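Search this blog Search

Does Your Kitchen Sponge Really Need To Be Binned Every Monday?

38 comments 112 shares

My sister-in-law Anika throws her kitchen sponge out every Monday. She read somewhere that it's the dirtiest thing in the house, dirtier than the toilet seat, and she has told me this at three separate family lunches while I was trying to eat.

I've heard the toilet seat line about my phone, my keyboard, the supermarket trolley, the remote, my water bottle and the chopping board. By now I feel a bit sorry for the toilet seat. It seems to be the cleanest object any of us own and we should probably be serving dinner off it.

So I went looking for what's behind the sponge thing, partly out of interest and partly so I'd have something to say at the next lunch.

The bit that's fair enough: a sponge is wet, it's warm, it's full of holes and it has food in it. Of course there are bacteria. If you were a bacterium you'd put a deposit down. When people swab sponges and grow what comes off them they get big numbers, and I don't doubt the numbers.

What I doubt is the jump from there to "dangerous". Most of what lives in a sponge won't do anything to a healthy adult. There's bacteria all over your skin and in your yoghurt. A count on its own tells you how many, and leaves out which ones, and which ones is the whole question. Raw chicken juice mopped up with a sponge that then goes over the salad bowl, yes, that can make you properly crook. I'd chuck that sponge too. A sponge that's done two coffee mugs and a cereal bowl is another matter.

Then there's the stuff people want to sell you about it. Anika forwarded me an ad for something called the Vollstead, a little box you put the sponge in overnight and it glows. The ad says it was "tested on 700 households". Tested how? Did the households get sick less? Did anyone ask them? I read the page twice and all it says is that 879 sponges were "improved". I'd like to be improved too but I'd want to know in what direction. And it's 75 dollars, which buys a lot of sponges.
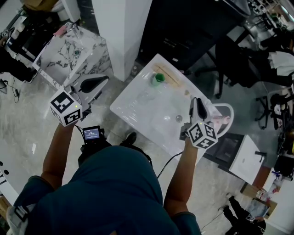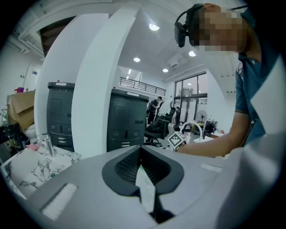
My mate Dexter has gone the other way and microwaves his. He does it damp, for a minute or so, and reckons it's sterile after that. It isn't. Heating a wet sponge will kill plenty of what's in there, but sterile is a big word and I wouldn't hand his sponge to a surgeon. Also, don't do it with a dry one, and don't do it with any that have a metal scourer bit, unless you're keen to meet the local fire brigade. He did a dry one in January and the kitchen smelled like a tyre yard until the weekend.

Bleach solution, dishwasher on hot, boiling water: all of these get recommended, all of them knock the numbers down for a while, and then you wipe up some bolognese and off it goes again. I couldn't find anything that convinced me one was miles ahead of the others.

So what do I do? I squeeze it out properly and stand it up somewhere it can dry. I use paper towel for meat juice. When it smells, it goes. I know "when it smells" isn't very scientific, and smell won't pick up everything, but I'd back it over a calendar. If someone in the house is pregnant, very old, very young or having treatment that flattens their immune system, be a lot fussier than me and ask your doctor, who has met you.

I've been thinking about swapping to a brush. They dry faster, and that part makes sense to me. Drawback is they're useless on the bench, so you end up with a brush and a cloth, and then you have to have the whole argument again about the cloth. (Wash it hot. Hang it up. Please stop leaving it in a wet ball in the sink, Dexter.)

I put most of this to Anika and she said she'd rather spend the dollar a week and not think about it. Fine, fair, it's her dollar. Then she asked how old mine was and I changed the subject.

Filed by Roscoe Lindqvist

38 comments

Tavion M. What about the ones with silver in them? My packet says kills 99.9%

Roscoe Kills 99.9% of what, over how long, and where? Send me the packet.

Minttu Niskanen I've had the same dish brush since uni and I'm still here

Load more comments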